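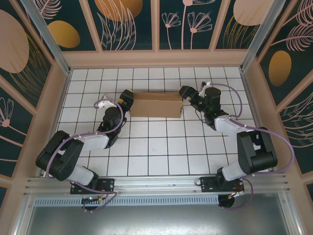
Public Records Retention Review, Town of Kedumthorpe
Progress report to the Haven Fund for Open Government
2024-10-23
Prepared by Domingo Toledo, project lead

Status

The review of how Kedumthorpe officials keep and release work-related messages is on schedule in two of its three parts. The third, the comparison with Skuleck, is behind. Spending is within the approved budget and no change to the grant terms is requested.

Work completed

We filed 40 records requests under the state open records law, covering messages sent by elected members and department heads. The town has closed 21 of them. Five were refused outright, all on the ground that the messages were held on personal phones and outside the town's control. The remainder are open.

The closed requests produced 482 messages. Each has been logged by sender, date, account type and any exemption claimed. Redactions are logged separately, with the section of the law cited by the clerk. Where no section was cited, we wrote back asking for one. Replies to those letters have been slow, and several give a general reference to "internal deliberation" that does not match any exemption in the statute.

The policy reading is finished. The town's retention rule dates from before text messaging was in general use. It covers letters, memos and e-mail on the town server. It says nothing on personal accounts. The law itself turns on the content of a message, and the device it was sent from is not a factor. The five refusals therefore appear weak, and we have appealed all of them to the records officer.

Work in progress

Skuleck agreed in May to share its retention schedule and its training material for new officials. The schedule arrived. The training material did not, and the town attorney now wants a written agreement before releasing it. A draft is with her office.

Coding of the message log continues. Two readers code each message independently and differences go to a third. The main source of disagreement is the line between scheduling notes, which may be discarded, and messages that record a decision -- the coding guide has been revised once on this point and the earlier entries are being checked against it.

Issues

The Painemal document system, which the town uses for releases, strips the time sent from exported messages. We have asked for the original files. Without them, the order of messages within a single day cannot be established, and the section of the final report on the zoning vote would have to be cut back.

Next period

Follow up on the open requests and the appeals. Sign the Skuleck agreement. Complete coding and send the log, with private phone numbers removed, to the fund's reviewer.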